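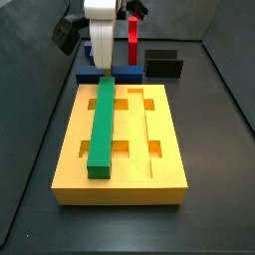 The Trasura Build Box

Search products, guides and forum
Go

17 December 2019, by Siv Kvam

If you have ever left a small single-board computer compiling overnight and come back in the morning to find it had run out of memory at the linking stage, you will know why we wanted to make the Trasura. It's a quiet little build machine that sits on a shelf, plugs into your router, and does the heavy compiling for all the smaller boards in your house. You keep writing code wherever you like to write it, you push, and a while later there is a package waiting for the architecture you asked for. We have been selling it out of the Zameck workshop since April and I am still very fond of it!

What it does

The Trasura runs a plain Debian system with our own job runner, Pastitus, on top. Pastitus watches one or more Git repositories, and when something changes it starts a clean container, builds your project, runs your tests if you have any, and puts the results in a local package archive that your other machines can read with ordinary apt. It builds for ARMv6, ARMv7, ARM64 and regular 64-bit PC targets. The ARMv6 part matters more to our customers than we ever guessed (there are a great many old boards still running somebody's heating or greenhouse), and we intend to keep it going for as long as the compilers let us.

You don't have to use Pastitus. Plenty of people switch it off and treat the box as a distcc helper or a place to run their own scripts over SSH, and that is perfectly fine with us. Root access is yours from the first boot, and nothing you do with it affects your warranty on the hardware.

What you get

The standard model comes with a solid-state drive already installed, a power supply with your choice of plug, 2 Ethernet ports and a short printed guide. The second port is there for people who like to keep their test boards on a separate network - I do this at home and it has saved me from myself more than once. There is no Wi-Fi. We tried it in an early version, and large container images over a weak signal made everyone miserable.

Fan noise is low. I keep mine in the room where I read in the evenings, and I mostly hear it when it is building a kernel.

Setting up

Plug in the network cable first and then the power. After a few minutes the box will answer at trasura.local, where you set a password, add your repository and pick your targets. If the name doesn't resolve, look in your router's list of connected devices and use the address shown there. Aqeel Bajwa wrote the setup pages and has put a good deal of care into the error messages, so please do read them when they come up!

A build recipe is a single text file kept in the root of your project. It names the base image, the packages you need and the commands to run. We ship 9 starter recipes covering C, C++, Go, Rust and Python projects, and you can copy whichever is closest and change it.

How fast is it?

It depends very much on what you build, as you would expect. Our own test is a full rebuild of the Pastitus source tree and its dependencies for ARMv6, with every cache emptied beforehand. The current model finishes in 1,274 seconds. The previous model, which we called Siliņa, needed 2,832 seconds for the same job. With a warm cache, small changes to a typical hobby project come back while you are still looking for your coffee cup.

Updates and support

Updates arrive through apt and are never installed without your say-so. Kazuhiro Sakai looks after the base images and Wichai Kaewmanee answers most of the support mail, so write to either of them through the contact form and include the job log if you have one. Siliņa owners can install the same Pastitus release and move their settings across with the export button on the admin page.

Ordering

Boxes are assembled to order, and you will get a note from Arvid Tangen when yours is packed. If you need a larger drive, mention it in the comments field at checkout and he will write back with a price before anything is charged.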